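Zosville Parish Register Transcriptions

README, last touched 8/4/22

What this is

Typed-up baptism, marriage and burial entries from the Zosville registers. 2000 rows, one per entry. Plain CSV, UTF-8, comma separated, quotes around anything with a comma in it. Opens fine in any spreadsheet but turn OFF auto dates on import or the old ones get mangled.

Files

baptisms.csv — the biggest
marriages.csv — two rows per couple, joined on pair_id
burials.csv — thin before the second volume, pages missing
places.csv — old spellings to new. Enmont alone has 9 of them

Columns

id, volume, page, surname_as_written, surname_std, given, date_as_written, date_iso, place, note. Left blank = not in the register. A question mark = it's there but can't be read. Please dont merge the two.

How it was done

Typed from scans, not from the books. Each page keyed once, then checked by someone else against the scan. Where the two readings differed Gudrun Diekmann made the call, her initials are in the note column. Latin given names kept in Latin. Surnames standardized with the El Ouafi list, version 6, with a few local changes. 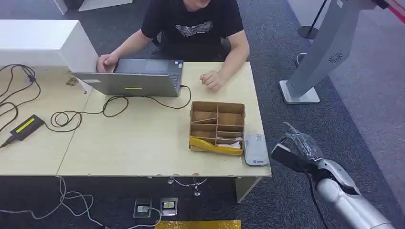
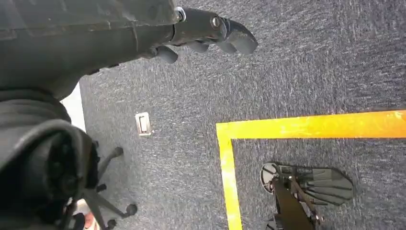
Known problems

- Volume 3 has water damage, bottom third of most pages. Lots of question marks
- Twins sometimes got one entry in the book. Split into two rows, same page, "twin" in note
- 50 burials have a day and month but no year. date_iso is blank for these, don't guess from the neighbors, the clerk skipped around
- Cuvov entries may be double. The priest there kept his own book and copied over every December, not always correctly
- "Widow of" rows: surname is the husband's, maiden name only if written
- accents are a mess in marriages.csv, will fix

Using it

Free for family history, school work, whatever. Not for resale. Cite volume and page, not the row id — ids will change when burials gets re-sorted.

Corrections

Send the id, volume, page and what you think it says. One per line. A crop of the scan helps alot. No family trees please, can't check them against anything.

To do

Index of godparents. Occupations column (started, only A to F). Re-scan of volume 3 if the archive agrees.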